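Hand-Guided Teaching Station - Walkaround Checklist, Pen Pickup Task
Reading time: 2 min

Alleo site, bench 13. Please go down the list before the first demonstration of the morning, and thank you for taking the time - I know everybody is itching to get to the fun part!

1. Tabletop clear around the work area: OK
Lovely and open between the fingers. There's a tiny reddish-brown speck toward the right, so a quick wipe would be kind.

2. Finger blocks, wear and seating: OK, with comment
A small brownish scuff on top of the right block, between the two screw holes. Keep an eye on it, and do write it in the Fliko log so the next shift isn't left wondering. 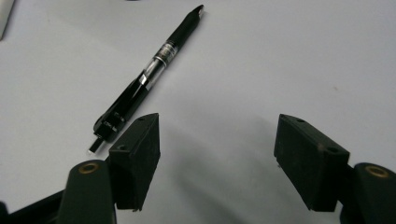
Items 1 and 2: jaws open, pen outside the gap by the left finger.

3. Starting position of the pen: OK
Flat on the table and outside the fingers, as the Prerell task sheet asks. Vary the angle between demonstrations (we still need 100 good ones by December, and the robot learns very little from the same pickup over and over).

4. Dust on the fingers: NEEDS ATTENTION
Fine dust and scuffs on the right one. Dry cloth only, please - no spray near the Nieminen mount.

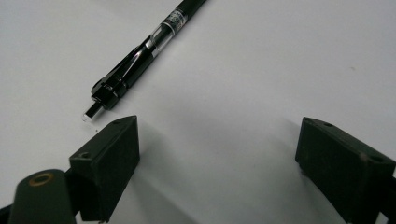
Items 3 and 4: pen lying clear of the fingers, dust on the right block.

5. Squeeze and release, 4 slow cycles by hand: OK
Smooth all the way, with no clicking that I could hear.

6. Recording saved and played back: OK
Test run 232 opened fine.

Recheck item 4 after lunch.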